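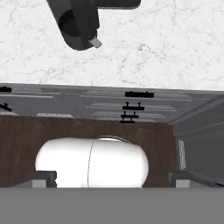
Is it worth driving to Narnberg zoo just for the otter pups?

2 min read

The zoo says the pups go on show in August. There are 4 of them, and my kids have already named six. It's two hours each way and the website won't say what time they come out. Has anyone seen a new litter there before? Do you get to see anything?

Zeltico
We went for the last litter. Saw one tail and a very nice log. Go at opening, when they get fed, and stand at the low window by the pool. By eleven they're asleep and you're paying to look at straw.

Trirkamier
depends how much you like otters

Grønli_gate
Members get in half an hour early, so check whether a neighbor has a guest pass. Skip weekends. The zoo claimed 3,859 visitors on the last litter's first Saturday, and I believe I stood behind all of them. The second week was fine, and the pups were bigger and less inclined to hide in the box. Pack lunch. The café has one sandwich and it knows it.

Related
Why did our zoo rename the penguin?
Do porcupines smell or is it just ours
Best time to see red pandas awake

Contact us | Back to top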